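Speaker notes: Furnishing the shared study rooms at Wynne
Sirnberg Housing Trust, residents' services briefing, 04/03/2023

Opening

Good morning, and thank you for making the time. I will speak for 30 minutes and leave the rest of the session for questions. Copies of the room plans are on the side table, with the Zeltora price list behind them.

The Trust manages two buildings at Wynne. Each has a ground-floor room which residents may book for study, form filling or quiet work. The rooms were last furnished when the buildings opened, and the survey we closed in February showed that residents find them cold and rather bare.

(Pause. Next slide.)

What residents asked for

The most common request was for better surfaces to work at. Residents told us that the present desks are too shallow for a laptop and papers together, and that there is nowhere to put a cup down safely. Several asked for a raised shelf at the back of the desk. Others asked for warmer colours and a few ordinary household objects, so that the room feels less like a waiting area.
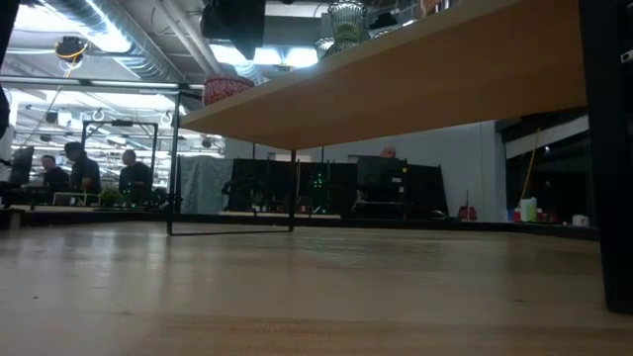
Lighting came second. The ceiling lights at Wynne are on a single switch, and those who use the rooms in the evening would prefer lamps they can control themselves. Our electrical contractor, Sevesov, has confirmed that extra sockets can be fitted along the window wall without closing the corridor.

Noise was raised less often than we expected – mostly by residents of the upper building, where the room adjoins the post area. A door closer and a heavier curtain are proposed.

Cost and timing

Refer to page 3 of the handout. The furniture would be bought outright and the electrical work charged to the planned maintenance budget. There is no effect on service charges this year. If asked about later years, say that the figures have not been set.

The lower building would be done first. Bookings there will move to the upper building while work is under way – please remind colleagues at the front desk, as the online calendar does not yet show this.

Questions

Take questions on the booking rules last. Written comments may be left with reception.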